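Kasska walled garden, open day, 2024-08-11

Got there late, gates already busy. Two quid for the map, worth it. Hawi Demissie took our group round the long border first — dahlias, mostly, and a very old fig on the south wall. 112 kinds of fern in the damp end, she said. Didnt see them all.
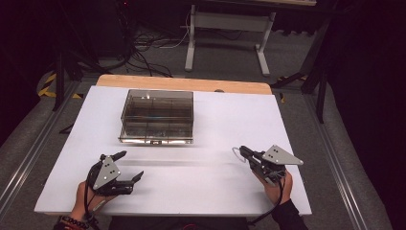 After that the seed room, then tea. Queue was awful. Wondimu Endale's talk on pruning pears ran over but nobody left. Missed the pond completley. Next open day is in January, for the snowdrops.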